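Notebook > Court equipment > Ball bounce

Entries Test rigs Loans Old site Search

2023-02-17
Jamlow ball, second look at the bounce claim

Back on the Jamlow. The leaflet says the new bladder "holds its bounce for 500 hours of play". I still can't find out what an hour of play is. A shootaround with two people and one ball is an hour. So is a junior session where the ball spends most of its time under somebody's arm. I asked in November and got the same leaflet again, this time as a PDF.

Setup as before. Drop from the marked height on the wall stand, bottom of ball to floor, phone on the small tripod, read the top of the first bounce off the scale. Old Aguiar ball as the control, same pressure, same needle, same gauge. I let all of them sit in the room overnight this time. Last time half of them came straight out of a car boot and I don't trust a single figure from that day. It's struck through on the previous page, please don't copy it into anything.

54 drops in all, split between two Jamlows and the Aguiar. Threw out four where the ball clearly had spin on it from my hand. I know how that looks, so I kept the readings and marked them with an S. They don't change much if you put them back.

What I can say: on the workshop floor the Jamlows came up a little higher than the Aguiar, and the gap was smaller than the spread within any one ball. Jamlow A and Jamlow B differed from each other by more than either differed from the control. If someone handed me these numbers with the labels cut off I couldn't sort them.

The "dead ball" complaint from the Alau hall lot is a separate thing and I think it's being mixed in. They say the Jamlow dies on the left side of the court, near the scorer's table. A ball doesn't know which side it's on. The floor does. Did 28 drops there last week on a rough grid and there is a patch, a bit bigger than a doormat, where everything comes up low, Aguiar included. Sounds hollow too. I'd bet on a loose sleeper or a packer gone missing, but I haven't had a board up and I'm not going to be the one who asks to.

Their players are sure it's the ball. They were also sure the rim at that end was tight, and it gave the same reading as the other one, near enough. I'd take the complaint more seriously if it had started before the new balls arrived. When I asked, one said it had, one said it hadn't, and the third wanted to talk about the grip.

Grip: not testing it. The Medance spray came with the sample pack and the pack says it makes the ball "game ready from the first touch". I wiped a patch with a damp cloth after a couple of minutes' dribbling and most of it came off on the cloth. May be meant to. The tin doesn't say. It does leave the needle valve tacky, so anyone pumping a sprayed ball should clean round the valve first. I got a false low reading that way and spent a good part of the morning blaming the gauge.

On the gauge. Checked it against the other one, and they disagree by a steady amount. Doesn't matter for comparing balls on the same gauge. Matters a lot if somebody at Alau pumps to the number on the ball with theirs and we pump with ours, then we argue about bounce on the phone. Suggest one gauge travels with the balls. Suggest also that it isn't the one with the cracked lens.

Pressure loss, Jamlow A: down slightly after 11 days on the shelf, no play. The Aguiar was down by less, but it's an old ball, and old balls that leak get thrown away, so the ones still here are the good ones. Not a fair fight. Would need a new Aguiar, and the budget line for balls is already gone.

Bench:
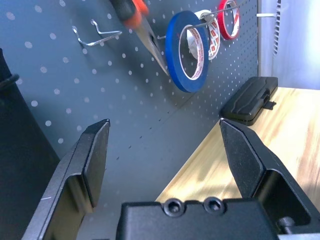
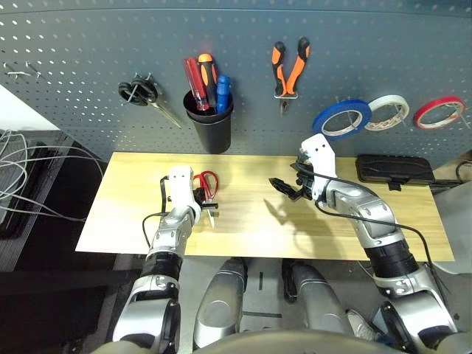
Scissors and screwdrivers on the pegboard, this one and the next.

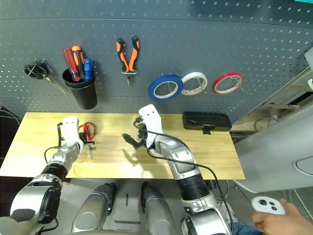

Things I'd want before anyone writes "holds its bounce" on our side:

- a meaning for "hour"
- at least four Jamlows from different boxes, both of mine have the same batch stamp
- one new Aguiar
- somebody else doing the drops who hasn't been told which ball is which (tape over the logo won't do, the pebbling gives it away in the hand. A release clamp might)
- the Alau patch looked at, or at least chalked off, before any more balls get judged on that court

Reading the bounce height off the phone is the weak part. At the top the ball hangs for several stills that all look the same, and I pick one. I redid a batch after lunch without looking at the first set and was out by around a centimetre either way, worse on the tan Jamlow against the tan wall. A dark sheet behind the scale would help. So would moving the phone up to the height of the bounce. It's set too low and reads everything a touch high. It does that for all three balls, so I've left the figures alone and written it at the top of the sheet.

The rep rang about a quote for the website. Told them I had nothing they would want to print. They asked whether "performed as well as a leading ball" was fair. The Aguiar isn't leading anything, it has been in the cupboard for years and has a biro moustache on it. Asked them to leave us out until the next batch is done.

Still to do: type up the Alau grid, re-tape the bottom of the scale where it has lifted, get the S readings onto the shared sheet with their marks left on. Spare needles are nearly out.

Corrections to the equipment notebook page | Back to top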